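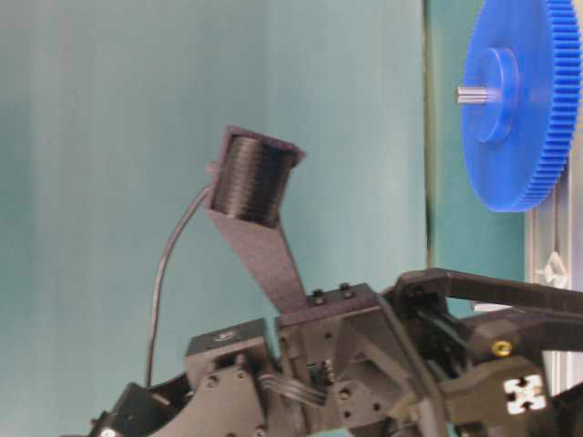 Sunita Mahmoud
Narrative lead, Redthorpe

Date: 2019-01-08
To: interactive writing list
Subject: Re: how much do you write before the structure is fixed?

Hi Bushra, hi all,

Sorry for the slow answer, holidays and then a build that wouldn't build. Writing this between two calls so forgive the mess.

Bushra Tarar wrote:

> We're starting on the second chapter of Nimau and I'm stuck on
> process. On the first chapter I drafted all the dialogue in a
> plain document, then cut it into nodes. Took forever and half the
> scenes had to be redone when we changed the order you can visit
> the villages in. For those of you who work on branching stuff with
> a small team, how much prose do you write before the structure is
> locked? And do you keep a separate document for state, or just
> read it off the script files?
>
> Also, is anyone still putting a word cap on single nodes? Our
> programmer wants one and I'm resisting.
>
> Bushra

Okay, in order, more or less.

How much prose first. Very little. For Lukisby I wrote 12 scenes in full before we had a map of anything and I kept two of them. The rest weren't bad, they just assumed the player had met people they might not have met. So now I write what I call stubs. A stub is: who is there, what the player can find out, what changes when they leave. Maybe one line of real dialogue if I have a good one, so I remember the voice. Then we play it like that. Ugly, grey boxes, "INNKEEPER IS RUDE ABOUT THE FERRY". You learn an awful lot from clicking through forty minutes of that.

The exception is the opening. I write the opening properly, early, and then rewrite it at the end anyway. Team needs something to point at when they ask what the tone is. Artists especially.

Your village order problem – we had exactly this. What worked for us was splitting every hub scene into an arrival bit and a body. Arrival knows where you came from and what you've done, body doesn't care. Arrival is short, three or four lines, so writing five versions of it isn't painful. Body gets written once. When the order changed (it changed again in October, of course) I only had to touch the arrivals. Not perfect, you do get a slight bump where the two meet if you're tired when you write it. A beat of physical description in between hides most of it. Somebody pours a drink, a door shuts, whatever.

State document. Yes, keep one, separate, and keep it boring. Ours is a spreadsheet. Variable name, what it means in plain english, where it gets set, where it gets read. The last column is the one that matters. On Lukisby we found a whole bunch of flags that were being set and never read by anything, incuding one for a dead brother that I'd been very proud of. Players did the thing, the game remembered, no one in the story ever brought it up. Reading it off the script files works until the second writer joins, then you get met_agudelo and agudelo_met and they're both true about half the time.

(Agudelo is the harbor master. He's in everything. Don't name variables after characters you might rename, either, he was called something else for most of the first year and the old name is still in the save files.)

Word caps. I'm with your programmer, sorry! Sort of. We don't cap the node, we cap what shows up before the player gets to do something. Longest stretch I'll allow is what fits on the screen without scrolling, at the big font size. I had a monologue in the first draft that ran to 2,133 words including the branches and I defended it for weeks. Then I watched my sister play it on her phone. Thumb going like mad, she didn't read any of it. It's now four exchanges with a choice in each, mostly the same text. About 2,000 words left in total so it's not even really shorter, it just breathes.

If he wants a hard number in the tool, ask for a warning instead of an error. You'll want to break it for the ending.

One more thing you didn't ask. Get the stubs read out loud by someone who isn't a writer, before you flesh anything out. The places where they stop and say "wait, who's this" are the same places players get lost later, and it costs you an afternoon and a pizza.

I can send you the blank spreadsheet if you want, it's nothing fancy. Needs the Lukisby spoilers stripped out first so give me til the weekend. Anyone else who wants it mail me off list please, not here, the last thread like that went on for ever.

Does Nimau still have the weather system by the way? Would love to hear how you're handling lines that mention rain. We gave up and made it always cloudy.

Have to run, call's starting.

Sunita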